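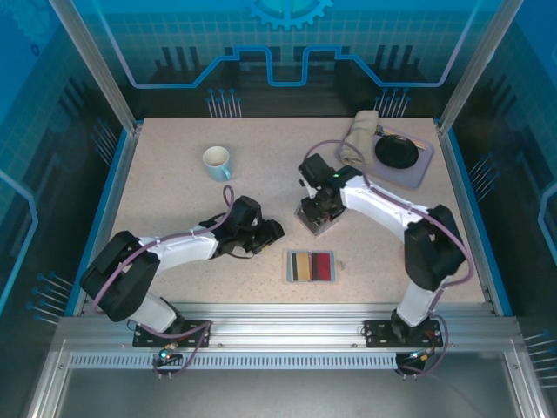 4. Homing the arms and first run

Club members only past this point. Bench power OFF before you touch any cables.

1. Check both base plates are tight on the front rail. Hex key is in drawer 7.
2. Cable slack – leave a loop at the wrist. Too short and it pulls out on a full reach.
3. Power on, left arm first, then right. Wait for the lights.
4. Open Pulline, load profile 473, hit Home. Hands out of the enclosure!!
5. Grippers open, nothing in them. Run the sort task at 43 percent speed.

Note: profile 706 is the old one, dont use it. Wrong table height.

CAUTION – if an arm buzzes or stalls, hit stop. Do not push it back by hand.

Stuck? Ask Shewit or Gemechu, Friday after class. Log every run, even teh bad ones.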